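3.2 Mug stands and open storage of drinking vessels

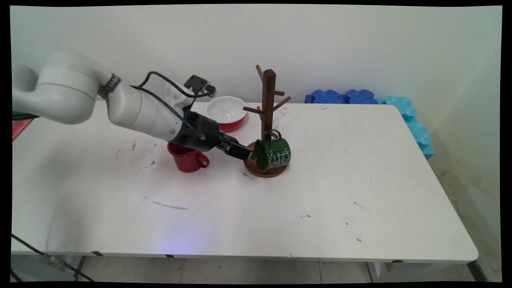
In the interviews, the place where mugs are kept came up more often than any other storage question. From the 30 households that we visited in Pavdale, the majority kept their daily mugs outside of the cupboard, on a shelf, on wall hooks or on a mug tree. The last of these is the subject of this section.

Figure 4. Mug tree of dark brown wood with square post, round base and four pegs, with a green and a red enamel mug and a bowl, white inside and red outside.

A mug tree takes little surface, but it asks something from the user. The handle must be brought over the tip of the peg, and for this the mug has to be turned away from its upright position. Participants did this turn in different ways. Kvido Hudec held the mug by its handle and tilted it sideways, as with the green mug in Figure 4. Maiara Pacheco took the body of the mug in her whole hand and left the handle free, and she found the other way "too slow for the morning".

The arrangement of the pegs is also of importance. On the stand in Figure 4 the pegs are short and leave the post at different heights and in different directions, so that two neighboring mugs do not need to share the same space. In stands where all pegs were at one height, participants complained that the mugs knock together. This complaint was stronger for enamel, where a knock can chip the rim – one participant kept her enamel mugs standing on the table for this reason only and used the stand for ceramic ones.

We further asked which mug goes to which peg. Seven participants had a fixed order, mostly with the favorite mug on the upper peg that is nearest to the hand. Others filled the stand as the mugs came from the drying rack. Bowls were a separate problem. They have no handle and so they were left behind the stand or moved to the cupboard, although they were used at the same meal as the mugs. The relation between bowls and the remaining table surface is treated in Section 3.3.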